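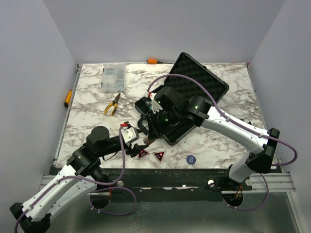 I went to the Anwood open day for the tool cases, and I'll admit that up front. I've been hauling my repair kit around in a canvas bag for years, and when I read that the Claltside workshops were opening their packing rooms to the public on June 3, 2025, I put my name down the same evening. The case I liked best was lying open on a marble-patterned board with gray and brownish veins, very fancy for a bunch of tools! It was black all over, with that egg-crate foam in the lid that I can never resist poking. Next to it were a pair of pliers with yellow-and-black handles, an orange-handled screwdriver at the very back, and one of those clear organizer boxes with all the little compartments. I have two of those at home and both are a disgrace.

Getting there was the usual adventure. The 926 bus from Flamdale drops you on the wrong side of the canal, and the footbridge was closed, so I walked the long way and missed the welcome talk. I did catch the coffee — decent, and free until eleven.

You start in the foam room, which smells like a new car. They had offcuts in bins for visitors to take, and I came away with a bag of gray pieces I have big plans for. The woman running the cutting table said they go through 574 sheets in a busy month, and April was busy. I asked whether people really want a slot cut for every single tool or just a soft tray to throw things in. Slots, she said, until they buy a different wrench.

After that it's the hinge and latch benches (skip these if you're short on time, although the latch test is fun and very loud) and then the packing area, where I stayed far too long. There's a whole argument going on over whether small parts should travel inside the case or in a separate organizer. I'm for separate. I had a lid pop open in my bag once and was picking washers out of the lining for weeks.

Sisodia had a table by the exit with handle grips and replacement latches. I bought three latches and a strap, which came to more than I meant to spend, but they fit the old case in my garage so I'm calling it a repair. The full-size cases started at 80 dollars in the shop. I picked one up, put it down, went for a sandwich, and came back to find the medium ones gone.

If you go next time, bring your own tools along. A few people had, and they got to try them in the sample trays before buying. Parking is behind the paint building and the sign for it is tiny.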